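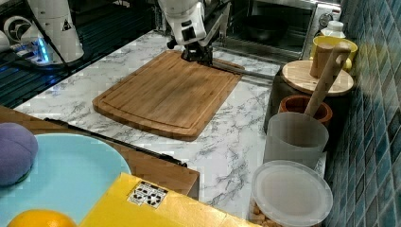 4. Comparing the two grippers

Our supplier sheet for the Statitz gripper says it handles "most household objects." I wanted to know what "most" meant, so Rekha Suvarna and I ran it against the older Lobo gripper on the kitchen counter setup. Same arm, same controller, same speed limit. The only thing we swapped was the gripper.

The bamboo cutting board was the hardest object for both. It is wide, it lies flat, and there is very little edge to grab. The Statitz got it off the counter in 12 of 33 tries. The Lobo got 11. I do not think one extra lift is a result, even though an earlier draft of this report called it an improvement.

Grip force did not explain much either. The Statitz was set to 445 grams and the Lobo to nearly the same, and both slid off the board in the same way - the fingers closed before they were under the edge. To me that points to the approach angle. We should have tested that first.

Two more complaints. The Silura controller dropped our log files twice in June, so the early runs are missing from the table. And the Statitz costs 800 dollars more than the Lobo. On these numbers I can't tell the department it is worth it.

Rekha disagrees and thinks softer finger pads would help the Statitz more. She may be right, but we did not test pads.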